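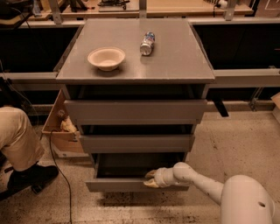

¿Quién puede presentar una solicitud de acogimiento familiar en Clamberg? Cualquier persona mayor de 25 años que tenga vivienda estable, sola o en pareja. No pedimos casa grande ni muebles nuevos. El niño necesita su cama y un sitio para sus cosas, y para eso sirve un mueble sencillo de tres cajones, gris y con la superficie un poco gastada.

¿Cuánto tiempo dura la preparación?
El curso tiene 53 horas. Lo dirige Annelies Segers, y una parte se hace en casa de la familia, con la visita de Everaldo Amaral.

¿Hay que pagar algo?
El curso es gratuito. Durante el acogimiento la familia recibe 300 euros cada mes para los gastos del niño. Las gafas y el dentista se piden aparte -- conserven siempre la factura.

¿Puedo acoger si ya tengo hijos?
Sí. Hablamos también con ellos, en una entrevista separada.

¿El acogimiento termina en adopción?
Normalmente no. El primer objetivo es que el niño vuelva con sus padres, si el juez lo permite. Cuando esto no es posible, la familia acogedora puede pedir la adopción, y Zuleica Brandão explica los pasos.

¿Con quién hablo primero?
Con Lucimara Teixeira, por teléfono o en la oficina de la calle Bezerra. En agosto no hay entrevistas nuevas -- las llamadas sí se atienden.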